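Lists > Puzzles and Pegboards > Messages > Repainting a white board set

Previous Next Thread Reply Archive
4 replies 2 shares

I've kept the part of your message I'm answering and snipped the rest.

> I have an old board set from a house clearance, dated 1972 on the
> underside. The parts are a mix of reds and browns and half the
> colour has gone. Would you paint them all one colour or copy what
> was there? And do you use a cloth under the board? Mine slides
> about on the kitchen table.

I would paint them all one colour. I did mine in October and went for blue, after trying a mix first and finding it too busy to look at. Blue on white is easy to see in poor light, and a dropped peg shows up on most floors.

For the paint I used Vellitz enamel, two thin coats, with a night between them. Don't paint the part of the peg that goes into the hole. I did on the first few and had to rub them all down again with 200 grit paper. The round knobs are less fussy, as you only hold them by the post.

Blue and white together on a dark table: 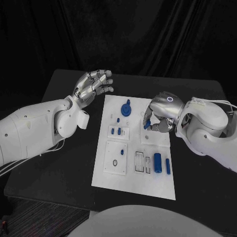
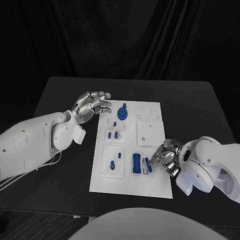
On the sliding, a cloth makes it worse in my experience – it rucks up as soon as you lean on the board. I tried a thin rubber mat from Sleiman, the sort sold for lining drawers, and cut it a little smaller than the board so that it doesn't show. It has stayed put since. If your table has a matt top you may not need anything.

You also asked (in the part I snipped) about missing pegs. Plain dowel will do. Take one good peg to the shop and try it against the rack, as the sizes printed on the labels are not always right. Sand the top edge slightly or it will catch your fingers. Reverus used to sell spare pegs in bags, but the last catalogue I have from them is from 2000 and I don't know if they still do.

Keep the long thin pieces flat. I stood mine in a jar and 2 of them bent. They are now in a Grandix tray with a lid, with the small pegs in an envelope at one end.

If there is any lettering left on the underside of yours, besides the date, could you copy it out and post it? I'd like to compare it with mine before I paint over the back.

4th February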